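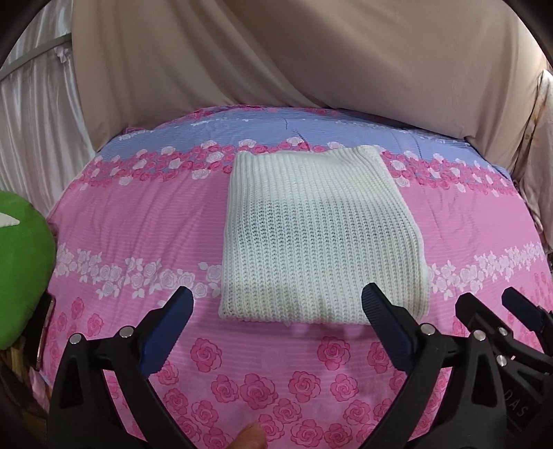 4. Preparing and casting the hydrogel sheet

Print this page | E-mail this page

This section explains how to prepare a soft hydrogel sheet with the Rarudeck casting set. Please read all of the steps once before you begin, as the mixture starts to set soon after the two parts are joined, and there is then little time for reading.

You will need:
- one bottle of Naris base powder
- one bottle of Naris linker solution
- the casting plate with its cover glass and spacer
- a magnetic stirrer and a clean beaker
- deionized water
- gloves and safety glasses

4.1 Dissolving the base powder

1. Put on the gloves and the safety glasses.
2. Fill the beaker with deionized water up to the lower mark and place it on the stirrer.
3. Set the stirrer to 800 rpm. The water should form a small funnel in the middle, and it should not splash on the wall of the beaker.
4. Add the powder slowly, with the small spoon. Wait until each portion has disappeared before you add the next one.
5. When all the powder is in the water, reduce the speed to the lowest setting and cover the beaker. Leave it to stir for nearly 3 hours.

Note: Lumps which float on the surface are dry inside. Do not press them with the spoon. Leave the stirrer running until they are gone, even if this takes longer than the time given in step 5.

Caution: Do not heat the beaker to make the powder dissolve faster. The polymer chains become shorter with heat, and the finished sheet will tear when you lift it.

4.2 Removing the air bubbles

6. Stop the stirrer and take out the stirring bar with the magnetic rod.
7. Let the covered beaker stand in the refrigerator overnight. The bubbles rise very slowly in a thick liquid.
8. Hold the beaker against a dark surface and look through it from the side. If you still see bubbles, return it to the refrigerator.

If your laboratory has a Shukla vacuum chamber, you may use it in place of step 7. Open the valve a little at a time. The liquid can foam over the edge if the pressure falls too quickly.

4.3 Casting

9. Clean the plate and the cover glass with ethanol and let them dry in air.
10. Lay the spacer on the plate. It must lie flat at all four corners.
11. Bring the base liquid to room temperature. Add the linker solution and stir gently by hand with a glass rod, always in the same direction.
12. Pour the mixture in the middle of the plate. Do not pour along the spacer.
13. Lower the cover glass from one side, at an angle, so that the air can leave on the other side.
14. Close the clamps lightly. Too much force bends the glass and makes the sheet thinner in the center.
15. Leave the plate on a level surface for 9 hours. Do not move it in this time.

Caution: The linker solution irritates the skin and the eyes. If it comes on the skin, wash with plenty of water. See also the safety sheet which is packed with the bottle.

4.4 Releasing and storing the sheet

16. Open the clamps and place the whole plate in a tray of deionized water.
17. After the sheet has taken up water at the edges, slide the plastic blade under one corner and lift the cover glass away.
18. Move the sheet to a Lenel storage dish and cover it with fresh water. Change the water once a day for the first 4 days, in order to wash out the rest of the linker.

Note: The sheet becomes larger in water. Cut your samples only after the washing is complete, otherwise their size will not be correct.

Keep the closed dish in the refrigerator and do not freeze it. For measuring the stiffness of the samples, continue with section 5.

Print this page | E-mail this page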